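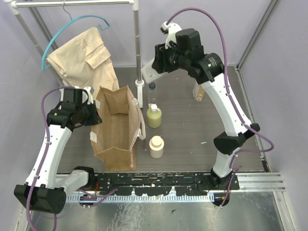

Figure 4. Two-arm cell with the paper bag, bottles and garment rack set out for a gripper comparison.

4.2 Comparing two sets of fingers

Run this section once per set of fingers. If you swap fingers halfway through a run, you will have a very tidy log of nothing in particular.

1. Park both arms and press Hold on the Bako controller.

2. Route each cable along the outside of its arm, from the base to the gripper. Leave enough slack for the wrist to turn all the way. The wrist will find out if you haven't.

3. Fit the fingers and tighten the screws by hand, then a quarter turn with the key supplied.

4. Stand the paper bag on the table with its mouth open. Set the bottles to the right of it and hang the shirt on the rack behind.

5. Load program 747 (bag and bottles) and run it at low speed. Keep a hand near the stop button - the other hand may hold coffee, but not over the table.

6. Save the log, change the fingers, and repeat from step 3.

Note: Use a fresh bag for each set. A bag that has already met one gripper is a softer bag, and the second set will get credit it didn't earn.

Note: Error 1414 means the controller still thinks the old fingers are fitted. Pick the new set under Tools and it will stop complaining.

CAUTION: Do not reach between the arms while either one is powered. They are programmed to avoid each other. You are not on the list.

Cletar Two-Arm Cell, Set-up Guide. Revised 8 February 2019.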